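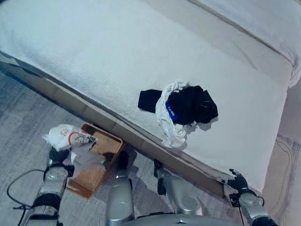
Personal effects are the part of an estate that wills cover least. At Oláh Verkurum, a probate firm in Lumurcombe, attorney Samira Matar handled 181 estates last year, and most of the wills gave clothing and household goods a single line. A black garment and a white one with a bright blue label, left in a heap on a bed, are estate property in the same sense as a bank account. The executor has to list them, at least by group, before anything leaves the home.

Matar's standard inventory form runs to 40 lines. Items of low value are entered by room and given one combined figure. In the Girkari estate that figure came to $1,487, and the dispute over it lasted until January.

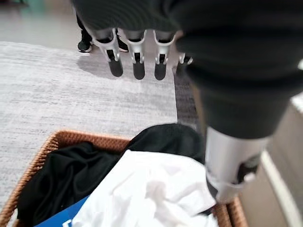
Can relatives take keepsakes before the executor is appointed?
They should wait. Until the court issues the appointment, no one has authority to hand anything over, and an early removal may have to be returned. 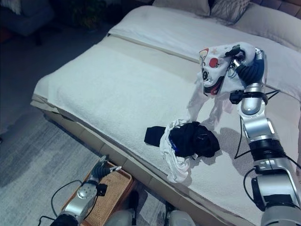

Bedrooms are usually listed last. Matar enters the furniture first - each piece on its own line - and then the linens as one group. A bed with an upholstered beige base gets a line; the white textured blanket and the pillows go in with the linens. Both entries are signed by 2 people, the executor and a witness.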